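Bostisard assembly given more time to agree budget

Members of the Bostisard regional assembly have been given until the end of May to agree a budget, after talks between the two largest groups ended without a settlement.

The original deadline passed at 17:00. The presiding office confirmed that existing spending limits would remain in force and that discussions would resume at Robles House.

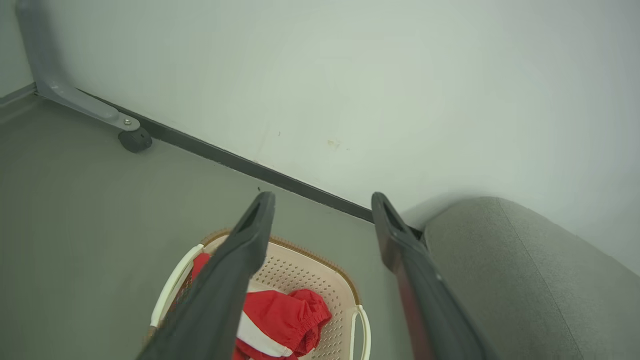

A shallow plastic basket with a perforated base

The main point of dispute is the allocation for rural bus services in the Besomell district, where 11 routes are under review. One group wishes to keep all of them – the other has proposed moving part of the money to road repairs.

A budget requires the support of at least 113 members. The larger of the two groups holds 44 fewer seats than that and cannot pass one alone.

The presiding office said both sides had asked for the extension. If no agreement is reached, the assembly will vote on whether to call an early election.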